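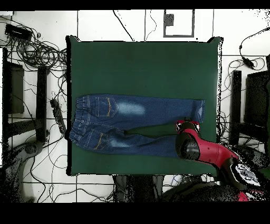 # Working Rules for Garment Handling Cells

Speaker notes, technical practice session, March
Speaker: Olga Vergara
Slides prepared with Uriel Cabral

**Slide 1. Opening**

Good afternoon. Thank the hosts at Rinetti for the room and for the use of their equipment during the morning visit.

State the purpose of the talk. Over the past year our working group has written a code of practice for cells in which a robot arm handles clothing on a table. The code is voluntary. It sits beneath the safety standards that already apply to each site, and it does not replace any of them. Where the two appear to differ, the standard governs and the working group would like to be told.

Mention that Lorena Acuña chaired the drafting and will take questions on wording at the end.

**Slide 2. Scope**

The code applies to fixed tables, one garment at a time, with an operator close enough to load and clear the table by hand. It covers jeans, shirts, towels and similar flat goods. It does not cover sewing, pressing or any heated tool.

Read the definition of "work area" aloud, slowly. It was revised twice and members still quote the older version. The work area is the tabletop, the full reach of the arm, and the strip of floor a person must stand on to load the table.

**Slide 3. The floor**

Most of the findings in our site reviews concern the floor. Present the four rules as written:

- Power strips are to be fixed in place, outside the strip where the operator stands.
- Cables to the arm are to be routed along one side of the table wherever the layout permits.
- Spare cable length is to be tied and kept clear of table legs and stands.
- Stands are to be marked on the floor so that any movement can be noticed and corrected.

Pause here. Members from smaller sites have asked whether a temporary setup is exempt. It is not. A cell that runs for one afternoon follows the same floor rules as one that runs all year.

**Slide 4. The table surface**

The surface should be one plain color that contrasts with the goods. Green has served well for denim and for white cotton. Patterned covers should be avoided.

Covers must lie flat at the corners and edges. A lifted corner can catch a hem, and it can also change what the cameras report as the edge of the table. The code asks the operator to inspect the cover at the start of each shift and to record the result. Elba Quiroga's team at Oltance keeps this record on a single card attached to the cell, and the working group has adopted the card as Annex B.

**Slide 5. The garment in mid-task**

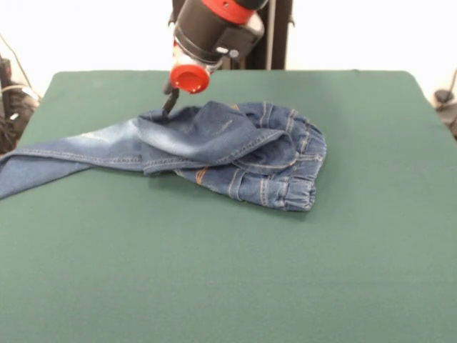

*Jeans partly folded on the green cloth, with the gripper at the upper edge of the garment.*

Give the audience a moment with the slide before speaking.

Denim is a demanding material for this work. Seams, waistbands and hems are thick, and the layers between them behave differently. On this pair the waistband is gathered and elasticated, so it puckers instead of lying straight. The middle of the garment is bunched, with one leg lying over the rest.

A garment in this condition is where operators are most tempted to reach in and help. The code is firm on this point. No hand enters the work area while the arm is enabled. The operator first brings the arm to a protected stop, confirms the stop at the panel, and only then touches the cloth.

Repeat the sentence: confirm at the panel, then touch the cloth.

**Slide 6. Grip and release**

Before any arm is allowed to pull on fabric, the site must set an upper limit on gripping force and write it down. Our trial cells used a ceiling of 80 percent of the gripper's rated force. Sites may choose a lower figure. A higher one requires a signed review.

The gripper must also release on command with the fabric under tension. This is tested at the start of each week with a sample of the heaviest cloth in use.

**Slide 7. Records**

Every stopped attempt is to be recorded — including those in which the garment was not damaged. The entry gives the time, the type of garment, the position of the arm and the action the operator took.

Sylvain Lebrun has asked that the Xaba and Soneo sites use the same form so that entries can be compared. The form has 9 fields. Please do not add local fields without writing to him first.

Recordings from cameras that may show staff are kept under the site's own privacy rules. The code sets no retention period of its own.

**Slide 8. Status and next steps**

The draft is open for comment through the end of the month. Comments should cite the clause number and propose replacement text. Two clauses remain unsettled: the wording on shared tables, and the training required of visiting staff.

Invite Lorena Acuña to the front for questions. Printed copies of Annex B are on the side table by the door.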